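Home Reviews Kitchen Workshop About Search

We use cookies to keep this site working. Accept Manage settings

Noltuden wooden plate rack: seven months in

Sunday, March 17, 2019

I bought this last August after my old wire rack went rusty at the feet and left orange rings on everything (the windowsill included!). I'd looked at a Trarkaveo one first, but it was huge and had a cutlery basket I'd never use, so the Noltuden it was. It cost me 26 pounds with postage and came in a flat box with a lot of tissue paper.

It's a plain thing, a dark brown base with two rows of wooden pegs, and you stand your plates up between them. Mine has ten pegs, a mix of darker and lighter ones, and I really like that. A friend thought I'd been sent odds and ends from two different racks, but I think it looks lovely next to coloured plates.

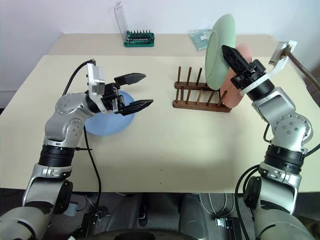
Plates do lean a bit. If you like them bolt upright like books on a shelf you'll find it annoying, but I've stopped noticing, and the lean makes them easier to grab by the rim. Ordinary dinner plates and side plates are fine. Pasta bowls are hopeless, they just sort of slump over and take up two gaps, so mine go upside down on a tea towel like they always did.

There's no drip tray, so put a cloth under it. I oiled the pegs at Christmas with the stuff I use on my chopping boards and they came up beautifully. One peg had worked a little loose by January – a dab of wood glue sorted that, though for the money I'd rather not have had to.

Would I buy it again? Yes, I would, and I'd quite like a second one for the saucers.

Contact us © 2019 Clustatero Back to top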